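Stoica (motion software)

Print this article
E-mail this article

Stoica is a motion planning and control package for robot arms used in laboratories. It was developed at Oltberg and is maintained by a small group there under the direction of Nilton Taipe. The software takes a list of tasks, such as moving a tip box from one position to another, and turns each into a path that the arm can follow without striking the bench, the labware or its own cabling.

Background

The first version was written to replace a set of fixed programs in which every position had been taught by hand. Any change to the layout of the bench meant teaching the positions again. Stoica instead keeps a model of the work area, known as the cell file, in which each surface and container is entered with its size and place. Paths are worked out from this file at the start of a run and checked again before each move.

Method

Planning takes place in two stages. A rough path is found by random sampling of joint positions, and is then shortened and smoothed within the speed limits of the arm. Version 40 of the planner added a separate treatment of loose cables, which earlier versions had ignored. A cable is held in the cell file as a swept region, the space it may fill as the joints turn, and the planner gives a higher cost to paths that pass through it. The gripper is handled by its own module, so that a two-finger type may be exchanged for another without altering the planner.
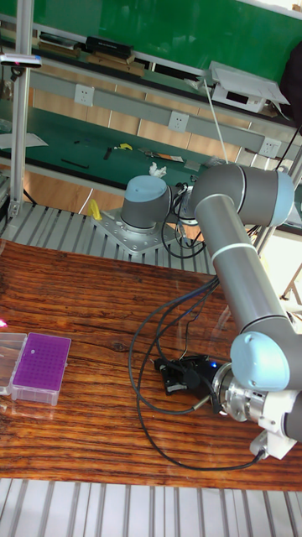
Nigel Dawber has argued that the swept region is too cautious for work close to the table, and that it rules out short, low approaches which an operator would accept at once. He would prefer the region to be learnt from recorded joint data. The maintainers have kept the present method as the default, while allowing the cost to be set for each task.

Testing

The package is tested against a library of 1,472 planning problems, of which 292 concern the handling of labware. A further 131 were contributed from Anusdale and deal with narrow spaces between shelves and platforms. A release is held back if any problem solved by the previous version can no longer be solved.

Related software

Kekimero, a scheduling tool, passes task lists to Stoica and receives a report after each move. The two are issued separately and do not share version numbers.

Print this article
E-mail this article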